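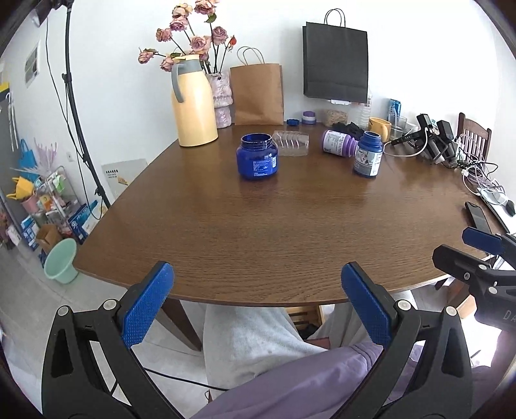
The table with the rounded front edge.

Slow greens at the back nine, and what the stimp reading should be after hollow tining

Posted by Meirion Howells in Course Care and Greenkeeping

I keep the greens records at Fandalthorpe, a members' course on heavy clay. We hollow tined in September and top dressed with a medium sand. The front nine came back as expected. Greens 11, 14 and 16 are still slow, and members have begun to complain that they putt like a different course.

Mowing height is the same on all eighteen. Green 14 sits in a hollow with trees to the south and gets very little sun after 2 in the afternoon. The other two are fairly open. I took three balls each way on a flat part of each green and the difference between front and back nine is well outside what I would put down to my own error.

Two things I would like to know. Is it normal for speed to lag this long after tining, and should I be rolling the slow ones more often or leaving them alone until spring? The head greenkeeper wants to drop the height of cut on those three only, which I am uneasy about going into November.

Luminița Gavrilă

Do not drop the height. Going into winter you want more leaf, particularly on 14 if it is as shaded as you say. A lower cut will give you a little speed for a fortnight and thin turf until April.

The lag is not unusual on clay. Check these before changing anything:

Depth of sand on the surface. Push a knife in and lift a small wedge. If the sand is still sitting in the top of the canopy it has not been worked in, and the ball is running through it. A light brush when the surface is dry will help more than a roller.

Whether the holes have closed. Open holes with a soft rim will take pace off a putt even when you can hardly see them.

Thatch. Take a core from 14 and a core from one of your good greens and lay them side by side. If 14 has a much deeper brown layer then tining in September was only the start and it will need doing again.

Moisture. Take the readings at the same time of day on each green. Early morning on a shaded green against midday on an open one tells you nothing.

On rolling, twice a week is plenty at this time of year and only when the ground is firm. Rolling wet clay will close up the channels you have just paid to open.

One point on the method. Three balls each way is fine, but the slope has to be slight. If the averages for the two directions differ by more than a few inches – and on older greens they often do – find another spot. Mark it and go back to the same one each time, otherwise the records cannot be compared.

Rhiannon Foulkes

We had this at Fikness. It was the mower. The back nine was cut with the older machine and the bench setting was right but the actual cut was higher, as the front roller was worn. Swap the two mowers over for a week and see if the slow greens move with the machine. It costs nothing.

Also look at the bottom blade. Ours was almost finished.

Lourenço Peixoto

Greens are always slow in autumn. Members will complain whatever you do. I play off 34 and could not tell you the difference between a fast one and a slow one. Ours get 30 minutes with a switch in the morning to take the dew off and that seems to keep people quiet.

Meirion Howells

Thanks to all. Rhiannon, the back nine is indeed cut with a separate mower, so I will ask for the swap first. It would not explain why 10, 12 and 13 are fine, unless they are mown in a different order and the setting drifts – I will find out who cuts what.

Luminița, I have taken the cores. Green 14 has a clearly thicker layer than green 3. Greens 11 and 16 look much the same as green 3, so there may be two separate problems. Sand was still visible on 16 when I parted the grass. Height of cut stays where it is for now, and I have marked the test spots on the course plan.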